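**Mivitz collection** is a method for teaching robots to handle small, soft household items, such as snack packets, foil sachets and crumpled wrappers, by having a person do the work first with a gripper held in the hand. A camera rides along on the gripper, so what gets recorded is close to what a robot arm would see if it were doing the same job. The method takes its name from the Mivitz project, which has tried it mostly in ordinary homes, with all the curtains, plants and furniture that come with them.

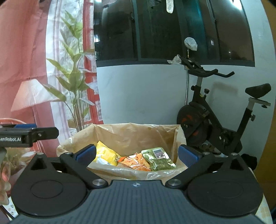
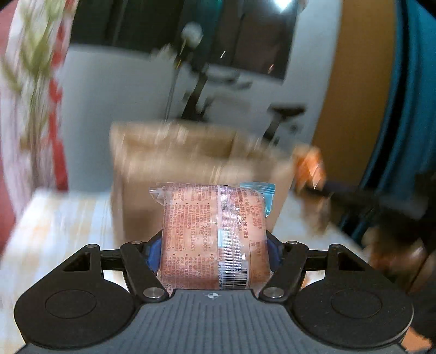
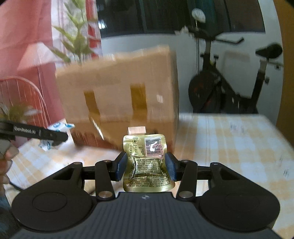

## Background

Earlier work on picking things up leaned heavily on remote control, where a person steers a real arm and the arm's movements are saved. It works well enough, but it is slow, and it ties the whole effort to whatever room the arm happens to be bolted down in. A hand-held tool can go into a kitchen or a living room in a shopping bag, and most people get the feel of it rather quickly (squeezing gently takes a little longer to learn!).

Packets are a favorite subject in this line of work, and it is easy to see why once you have tried to grip a few. They bend, they crinkle, they shine under a lamp, and the same packet can look quite different from one grasp to the next.

## Method

Each recording, called a *pass*, covers one item from approach to release. The finger opening is saved along with the video, and the path of the tool is worked out afterward from the camera's own motion. Passes with heavy blur are kept as long as the path can still be recovered, as a robot moving at a useful speed will meet plenty of blur too.

The paths are then fed to a policy, a program that looks at the camera view and chooses the next small motion. The version used in most Mivitz reports is called Birna. It plans a short stretch ahead, carries out part of it, and looks again.

## Results

The main trial, known as the Ferkmont set, used 2000 passes gathered in 41 homes. Birna was tested in six further homes that had played no part in training, and it coped best with flat sachets lying clear of their neighbors. Crumpled wrappers were harder, and it often closed on a loose fold and let the rest slip.

A smaller follow-up in March, the Bawa set, added wrappers taken out of lined bins. Grasps on loose folds became less common, though the arm was also slower to commit to a grip. Work on transparent film is still going on, and no results for it have been released.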